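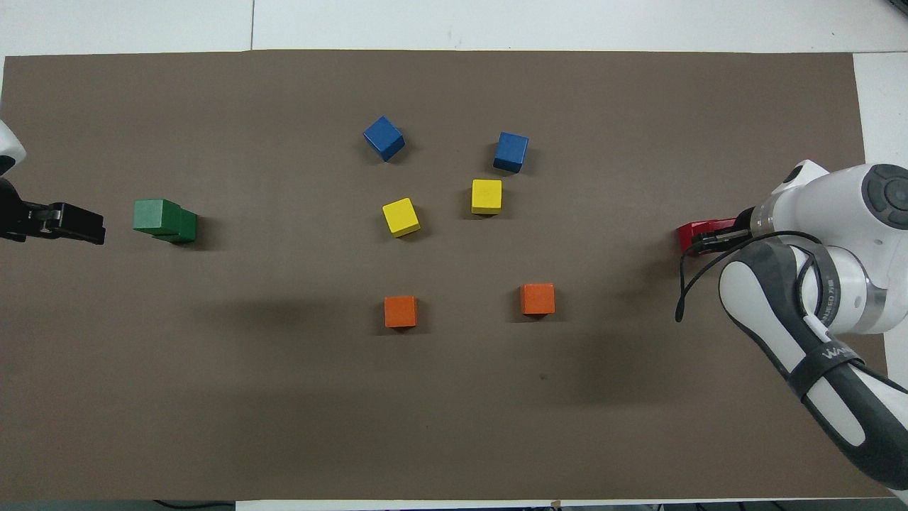
Why do blocks have to be cubes, a reader asked us, when a ball is more fun? A ball is fun to roll, but it is hard to build with. Put a ball on top of another ball and it rolls off. Put a cube on top of another cube and it can stay there. The reason is in the shape.

What is a cube?

A cube is a solid shape with six flat sides. Each side is called a face, and every face is a square of the same size. The line where two faces meet is called an edge. A cube has twelve edges. The points where edges meet are corners, and there are eight of those.

Pick up a block and run your finger along an edge until you come to a corner. Three edges meet there. Try another corner. Three edges meet there too.

Why does a cube look different when you turn it?

Look at the two blue cubes on the brown paper. One is turned so that its top looks like a tilted diamond. The top of a cube is still a square when you turn it. Only the direction it points has changed.

You can never see all six faces of a solid block at the same time. The most you can see with one look is three. If you look straight down from above, you may see only the top. The side faces often look darker than the top when the light comes from above. The paint can be the same on every face.

Stacking

A cube stands on any of its faces, so there is no wrong way up. When one cube sits squarely on another, the two faces match edge to edge. If you push the top cube out over the side, it will stay up for a while. Once more than half of it is hanging over, it tips.

Tall towers are harder. Each block may be a tiny bit out of line, and those bits can add up. Start on a flat table or a hard floor. A rug is too soft.

Squares and bigger cubes

Lay four cubes together, two by two, and you have a square. Put four more on top and you have a bigger cube made of eight small ones. For the next size up you need 27.

A flat square with ten cubes along each side uses 100 cubes. With twelve along each side it uses 144. The wooden cubes from Stilton come in a box of 144, so one box makes that square with none left over. A school carton holds 16 boxes. That is 2,304 cubes, enough for a flat square with 48 on each side. You would need a big floor.

Sorting

Color is the easy way to sort blocks. Blue goes with blue, yellow with yellow, orange with orange, and a green block starts a pile of its own. You can also make a pattern, such as blue, yellow, orange, blue, yellow, orange. Ask someone to say what comes next.

Things to try

Put a sheet of brown paper on the table and draw around one block. Turn the block onto a different face and set it back on your drawing. Does it fit? Try all six faces.

Next, draw around a cereal box the same way. Turn the box onto its side and set it on the drawing again. See which faces match and which do not.

Words to know: face, edge, corner, square, cube.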